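Subject: Re: [luvar-shirts] Brudley blanks for the August order

On Fri 21 June, Benedicta Quartey wrote:
> Hello all,
> I have the quote from Ebrahimi for the choir shirts. For 272 shirts
> in one color, front only, they ask 2260 in total, delivery included.
> The blanks would be Brudley, the heavier quality. Two questions
> before I say yes:
> 1. Does somebody have experience with how much the Brudley shrinks?
> 2. Is it better to print the text of the song in full on the back,
> or only the title on the front? The altos want the full text.
> Benedicta

Dear Benedicta, dear list,

Thank you for the quote, it is a good price. We paid more per piece two years ago, and that was for the thin shirts.

To your first question. I ordered Brudley blanks last year for the school anniversary and I can tell you what I wrote down then. The length became shorter by almost 23 millimeters after the first wash at the normal temperature, and after that it stayed the same. The width did not change so that I could measure it. The neck became a little tighter. For most people this is not a problem, but if a person is between two sizes I would advise the larger one.

I also kept to the same way of measuring each time: the shirt on a flat surface, smoothed with the hand but not pulled, and then from the highest point of the shoulder down to the hem. If you pull the cloth you can get any number you like.
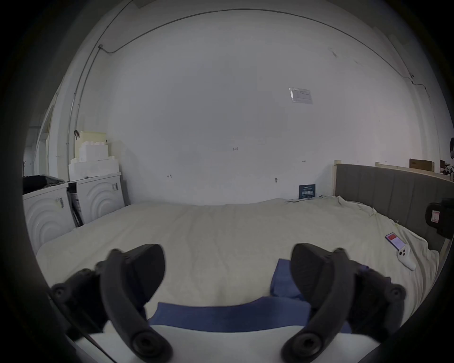 Blue cloth on the bed, crumpled

Please ask Ebrahimi which ink they will use. In my order it was the Clastberg water-based ink, and it is soft and does not crack, but it looks paler on a dark shirt than on the paper proof. If the choir wants white letters on dark blue, they should ask for a second layer. It costs extra, and I don't know if it is inside your 2260. It would be better to have this in writing.

To your second question I have a strong opinion, and I hope the altos forgive me. The full text has 441 characters (I counted with the computer, with the spaces). On a back print that an adult can read from two meters, this fills everything from the shoulders to the belt. On the small sizes it must be made smaller, and then it is only a gray block. There is also the question of permission. For a title you usually have no trouble, but for complete lyrics you need to ask the publisher, and they can take weeks to answer.
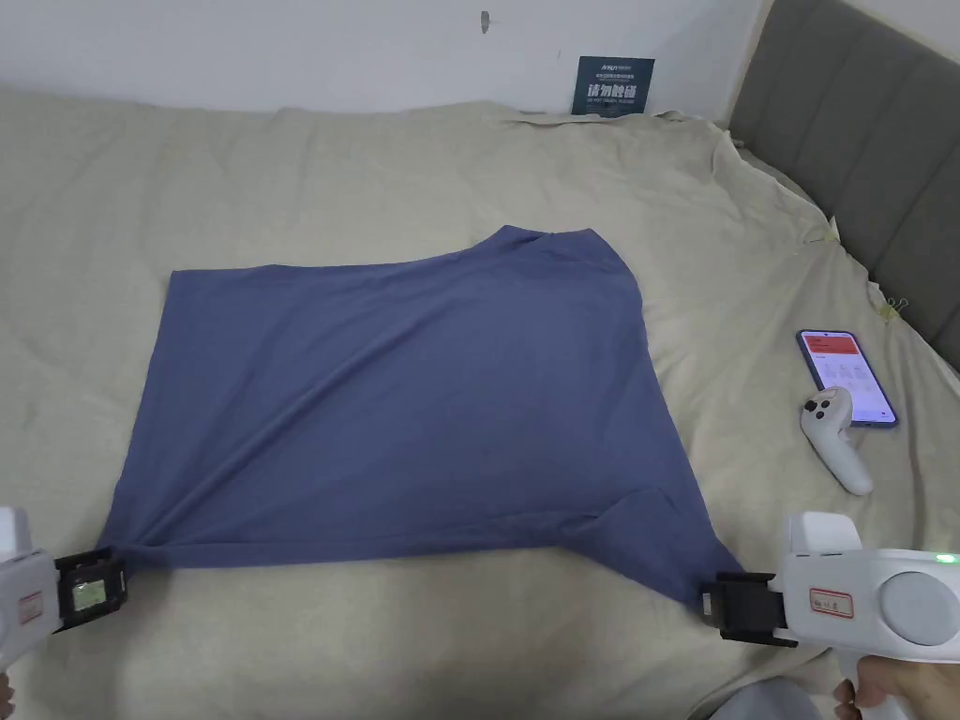
A compromise could be the title on the front and one line from the refrain on the back, high between the shoulders. We did it this way for the summer concert and people liked it. I am not sure that one line is always free of the permission question, so please check this also.

About the sizes: do you have the list already? Last time we ordered too many of the small ones, and I still have a box with them in my cellar. If somebody on the list needs size S in yellow, please write to me, I ask only for the postage.

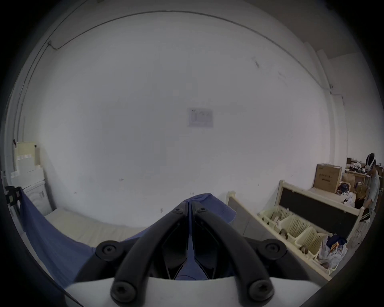 One more thing about the date. Ebrahimi closes for two weeks in August. They did not mention it to me until I had already paid, so ask them for the last day when they accept the final artwork. The file should have the letters converted to outlines, otherwise their computer replaces the font.

I can look at the proof before you approve it, if you send it to me as a PDF.

With kind regards from Luvar,
Tomas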